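Pralo Lochrasterplatte mit Greifbacken-Set im Test: Umbau einer Tischzelle

Getestet wurde die Tischplatte von Pralo zusammen mit dem Backensatz und dem Kalibrierzubehör des gleichen Herstellers. Einsatzort ist eine kleine Zelle mit zwei Armen, in der farbige Würfel gegriffen, umgesetzt und gestapelt werden. Die Zelle lief vorher auf einer lackierten Platte, die sich an den Befestigungspunkten gesetzt hatte. Nach jedem Umbau musste die Basis neu unterlegt werden, und die Kalibrierung hielt selten länger als eine Woche.

Lieferumfang und Montage

Die Platte kommt weiß und matt, mit fertigen Bohrungen, dazu Schrauben, Unterlegscheiben, ein Satz gerundeter Backen und ein Blatt mit Anzugswerten. Letzteres ist knapp gehalten. Die Reihenfolge beim Anziehen fehlt ganz, ebenso ein Hinweis zum Nachziehen. Wir haben über Kreuz in zwei Durchgängen angezogen und nach 30 Zyklen nachkontrolliert. Eine Schraube an der linken Basis ließ sich noch etwas weiterdrehen, die übrigen saßen.

Die Basisplatten beider Arme passten ohne Nacharbeit. Wer ältere Grundplatten von Tuhiwai weiterverwenden will, sollte vorher messen: Bei uns lag ein Langloch knapp daneben und musste aufgefeilt werden.

Kabelführung

Schwachpunkt des alten Aufbaus war die Leitung am linken Arm. Sie war zu kurz abgefangen und zog in gestreckter Stellung am Stecker. Nach dem Umbau liegt sie in einem Bogen außen am oberen Armsegment. Klemmen legt Pralo nicht bei, verwendet wurden vorhandene von Stamley. Die Schlaufe ist nach jedem Wechsel der Ruhelage zu prüfen, am besten von Hand und bei abgeschaltetem Antrieb.

Greifbacken

Die Backen sind sauber gefertigt und stehen ab Werk parallel. Der Nullpunkt ist nach der Montage neu anzulernen. Wer das vergisst, bekommt beim Schließen eine Überstromabschaltung und sucht den Fehler zunächst an der falschen Stelle. Die Haltekraft reicht für Würfel problemlos. Bei glatten Teilen empfiehlt sich eine Auflage, die es nur als Zubehör gibt.

Etwas störend: Die vordere Backe verdeckt aus flachem Kamerawinkel einen großen Teil des gehaltenen Würfels. Für die Lageprüfung im Greifer ist eine zweite Ansicht nötig.

Markierungen und Licht

Zielfeld und Referenzstreifen sind mit schwarzem Klebeband aufgebracht. Das hält auf der matten Oberfläche gut und lässt sich mit etwas Wärme rückstandsfrei abziehen. Gedruckte Marken wären genauer, für diese Aufgabe genügt Band, sofern die Innenkante mit dem Anschlag gesetzt wird.

Weniger überzeugt das Verhalten unter gerichtetem Licht. Pralo nennt die Oberfläche »reflexarm«. Bei seitlich einfallender Lampe entsteht trotzdem ein Fleck, in dem die Kamera nichts mehr unterscheidet. Abhilfe schafft ein Diffusor oder eine kürzere Belichtung, wobei dann die Schatten der Arme zulaufen und die Farbtrennung bei Rot leidet. Wir haben die Belichtung auf 1/800 s gesetzt und die Schwellwerte neu eingestellt. Ganz befriedigend ist das nicht.

Dauerbetrieb

Bis zum Abschluss des Tests im Februar liefen 3.281 Zyklen. In dieser Zeit wurde die Basis nicht nachgerichtet, die Kalibrierung blieb innerhalb der Toleranz. Es gab 2 ungeplante Stopps, beide wegen des Greifernullpunkts nach einem Backenwechsel — also ein Bedienfehler, den eine bessere Anleitung verhindern könnte.

Beim Stapeln bleibt ein seitlicher Versatz des oberen Würfels das häufigste Fehlerbild. Er kommt nicht von der Platte. Ursache war bei uns meist ein Würfel, der schon schief gegriffen wurde.

Pflege

Abwischen mit einem fusselfreien Tuch und Isopropanol, die Bandkanten dabei aussparen. In den Bohrungen sammelt sich Abrieb, der abgesaugt werden sollte. Druckluft verteilt ihn nur in die Gelenkspalte. Schrauben der Basis monatlich prüfen, Backen nach Bedarf.

Das Konkurrenzprodukt von Premimham ist dicker und schwerer, hat aber ein gröberes Raster. Für zwei Arme auf engem Raum würde ich die Pralo vorziehen, für einen einzelnen Arm mit hoher Traglast eher nicht.

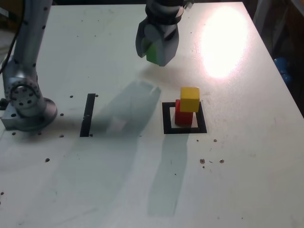

Offen ist noch die Frage der Ersatzbacken. Einzeln sind sie derzeit nicht bestellbar, der Händler verweist auf den kompletten Satz.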